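Dexter Crenshaw
Posts by the same author, oldest first

Towels. I did the whole linen closet this week and I'm going to write down how, mostly so I can find it again in February when it needs doing over.

The closet is 91 cm wide on the inside. I measure in centimeters because the shelves came from Bognár and their sheet was in centimeters. Shelf depth is the number that matters and it's the one I never wrote down the first time.

Measure depth first. Front edge to back wall, then take off a finger width so the door closes. Everything else about the fold comes from that.

For years I folded in half, in half, in half. It works until you have towels from four different sets. Then every stack leans and you pull one out and get three.

What I do now: lay it flat, long side toward you. Fold one long side in to a third, fold the other over it. You have a long strip. Then fold the strip in half, and in half again if it's a bath towel.

Hand towels only need the one fold after the strip. If you do two they turn into bricks and slide off each other.

Washcloths I fold in quarters and stand up in a bin. No thirds. I tried thirds and gave up after ten of them.

Do it on a table. I did it on the bed for years and the mattress gives under your hands, so the edges never line up. A plain table with nothing else on it is the best thing you can fold on.

Height matters too. If you're leaning over, raise the table or sit down. My back quit at the second load and I still had the beach towels to go.

Light colors show a bad fold more than dark ones do. I start with the dark ones to get the hang of it again and do the pale ones after.

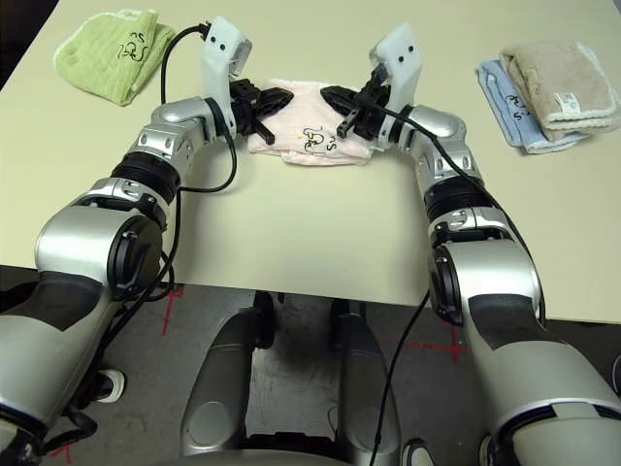
Crumpled edges are usually from the dryer. Take towels out while they're still warm, shake each one hard twice by the short end, and lay it flat before you start on the next. If they've sat in the basket overnight, ten minutes on low brings them back.

For the edges themselves, pinch the two corners and pull outward before the first fold. Then run the side of your hand down the hem. Don't iron them. It flattens the loops.

Towels with a logo or a bit of print: decide if you want it showing. If you do, start with the print face down and check where it lands after the last fold. It takes one try to figure out and then they all match.

Wendell Marchetti asked if rolling is better. Rolling is fine for a gym bag or an open basket. On a shelf they roll forward and you end up needing something to hold them in.

He also asked about hanging them all on hooks. I have two hooks and both have a wet towel on them.

Stacking order. Fold toward the front, loose edges toward the wall. You can grab one by the fold and the rest stay put. Clean ones go on the bottom so the same three don't get used all year.

To get clean ones on the bottom you have to lift the stack. Keep stacks short enough to lift with one hand. For bath towels that's five on my shelf, maybe six if they're thin.

Labels: I put a strip of masking tape on the shelf edge that says BATH, HAND, GUEST, RAGS. It isn't pretty. Everyone in the house puts things back in the right place now, so it stays.

The rags shelf is the one I put off. Rule I settled on: if the hem is coming apart or I can see light through it, it's a rag. Cut it in four and stop folding it.

Anything with bleach spots but still thick goes to the garage for the car. Those don't live in the closet at all.

I took a bag of decent ones to the animal shelter in Plulham. Call first. They had enough of the small sizes and only wanted bath size when I went.

Xiomara Rosenthal wants to know what I wash them in. Half the detergent the bottle says, warm water, no softener. Softener made mine soft and useless – they just pushed the water around. It took a few washes to get out.

New towels get washed on their own once before they go in with anything. The pink ones especially. I have two gray shirts that used to be white and then were pink for a while.

Fitted sheets are a separate subject. I fold mine badly and put each one inside its own pillowcase with the flat sheet. One bundle per bed, done.

The bundles go on the top shelf. They're light and I only need them every week or two, so reaching up is no trouble. Blankets go on the floor of the closet in a zip bag.

Tablecloths I moved out. They're on a hanger in the hall closet now, folded once over the bar. Folded flat on a shelf they had creases you could see from across the room.

Time, for anyone planning this: pulling everything out and sorting took longer than the folding. I'd do the sorting one evening and the folding the next. I did it all at once and was eating dinner standing up at nine.

Wipe the shelves while they're empty. Damp cloth, let them dry with the door open. I found a sock, a bar of soap still in the wrapper and the shelf sheet from Bognár with the depth on it.

The depth is 39.3 cm. Now it's written down.

Next one is the cabinet under the bathroom sink. I opened it and closed it again.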